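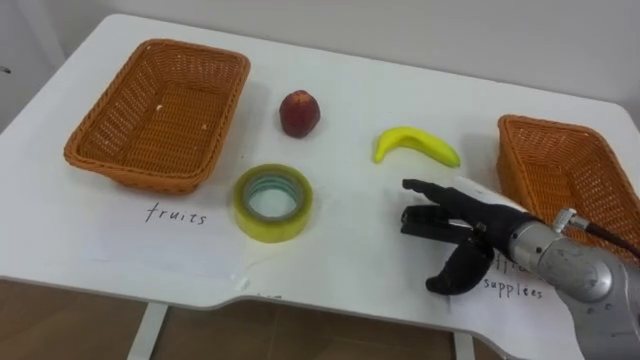 Page last changed: Friday, 16:42

Eston parade shutters and doors: progress report to the Grasance fund
Prepared by Áine Ní Bhriain for Úna Ní Chonaill

Work paid for this period: two roller shutters replaced, one rear fire door rehung, new locks on the shared bin store. Kirui did the fitting. The shutters run properly and I have no complaint about the workmanship, though the bottom rail on the end unit was delivered short and had to go back.

I am less convinced by the Brovulus alarm sensors. The supplier's summary claims 264 "events prevented" since they were switched on. I asked what counts as an event and was told any signal above the set level. A delivery lorry backing up would do it, and so would a windy night. Please don't repeat that figure to the board until somebody can show me one attempted break-in among them.

The shopkeepers report no forced entries in the period. There were none in the same period last year either, so I would not read much into it.

Spending: £1,111 remains unspent from the doors budget. Kirui would like to put it towards bollards. I would hold it back, as their quote leaves out digging up the paving and says nothing about who repairs it afterwards. A second quote has been requested.

Outstanding:
Keys for the bin store, 2 sets still to be signed for
£100 refund due on the short rail, promised twice, not received
Sensor log in full, asked for again
Decision on bollards, December meeting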